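Amano Cinema, Screen 2: Opening Check With Comments
Checked Jul 5, 2019, before the start of the political comedy season. Ratings are OK, FIX or WATCH.

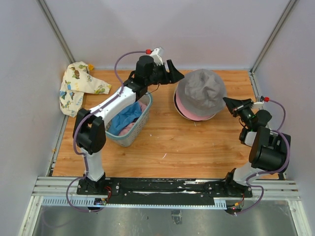 Doors and exits

Main double doors open fully and close on their own: OK
Smooth as butter after the new hinges went on in March!
Exit signs lit, both sides of the screen: OK
Left rear exit, push bar: FIX
Opens, but you have to lean on it. Needs adjusting before the first show. Please don't prop the door with a film can in the meantime (yes, I found one there).
Path outside the rear exit clear: OK

Seats and aisles

Row letters readable in low light: OK
Aisle lights, left: OK
Aisle lights, right: WATCH
Second one from the back flickers when the bass kicks in. I played the big march from the opening film to test it and got a small light show.
Loose seat bases: FIX
F5 rocks. Blocked in Mullitix so it can't be sold, and there's tape across it as well.
Carpet edges flat: OK
Wheelchair spaces open, with a clear view of the screen: OK
Sat in both of them for the whole trailer reel and the subtitles are easy to read. Really pleased with that.

Capacity

Posted limit of 100 matches the Mullitix seating plan: OK
The old plan still had the front bench on it. It's gone now, so if the debate night sells out, it's sold out. No folding chairs in the aisle, please, however nicely people ask.

Projection booth

Oruron projector, air filter: OK
Exhaust fan running before the lamp is struck: OK
Lamp hours: WATCH
Just past 1000. The picture still looks wonderful, and the snow scenes in the second feature are properly white, but let's get a spare on the shelf.
70 mm projector, guards and belt cover: OK
Not in use until the epics weekend, but I couldn't resist giving it a look. What a machine.
Fire shutters drop freely: OK
Extinguisher in date, pin in place: OK
Cables off the floor: FIX
The subtitle laptop lead crosses the doorway at ankle height. Run it over the frame with the others.

Sound and lights

House lights come up from the booth and from the front desk: OK
Emergency lighting on battery: OK
Dialogue level checked from the back row: OK
These comedies live on people muttering behind closed doors, so I set the center channel a touch higher than usual and it made such a difference!
Loudest scene below the house limit: OK

Foyer and Cerna Room

Popcorn machine cutoff switch: OK
Poster stands steady: WATCH
The tall one leans toward the stairs. Move it beside the box office window.
Cerna Room fire door closed during shows: OK
First aid box stocked: FIX
Low on small bandages and burn gel.

Recheck the FIX items before doors open for the first show and write the result next to each one on the booth copy.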